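Meetings are not work. Sorry. Orine ran 332 of them last quarter and called it alignment. Aligned to what? No one wrote down a decision. Not one.

Want a team to move? Cancel the standing Monday-style catch-up. Give one person the call, and a deadline, and get out of teh way. Tultberg did it in November. Grumbling for a fortnight, then orders went out on time.

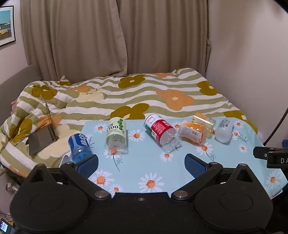

Bottles on a daisy tablecloth.

Managers hate this bit. Less talking feels like less managing. Fine, feel it. Cancel it anyways.

714 shares | 4 comments

Related
Who owns the budget at Zirkico?
Write shorter memos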